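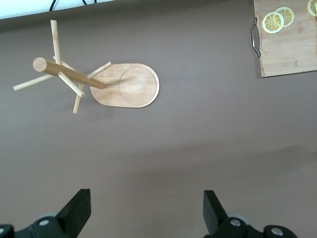

Countertop accessories in the Sorkow kitchen unit are inspected with the stand unloaded and the tabletop dry. This sheet covers the mug stand and the cutting board kept beside it. The mug stand is the bamboo type, one central post on a flat base, with pegs projecting in different directions; no mugs are to be hung until every line below is marked. The round recess at the wide end of the base is included in the check, as it collects water.

Last updated: 28 October 2023

MUG STAND

1. Base sits flat, no rocking on any side. PASS
2. Post tight in base, no movement when turned by hand. PASS
Comment: retighten from underneath if movement returns. Do not glue.
3. Pegs tight, no splits at the post. PASS WITH COMMENT
Comment: one peg turns slightly under firm grip. Recheck at next visit.
4. Peg tips smooth, no splinters. PASS
5. Recess clean, no standing water or dark spotting. PASS
6. Load test, 900 g on each peg in turn, 16 minutes. PASS
Comment: load opposite pegs first when in normal use. Heavy Plokness mugs go on the lower pegs.
7. Stand set back from table edge, pegs not projecting over it. REPEAT DAILY

CUTTING BOARD

8. Surface free of cracks and open joints. PASS
9. Metal handle secure at both ends. PASS
10. Handle free of rust and sharp edges. PASS
11. Board washed and dried upright after citrus. NOT CHECKED
Comment: lemon slices on board at time of inspection. Check after clearing.
12. Oil applied within the month. FAIL
Comment: no entry in the log for October. Use Drallunetti board oil, stock item 144, and wipe off the excess.

Open items: 3, 11, 12. Enter results in the Engebretsen log, page 88.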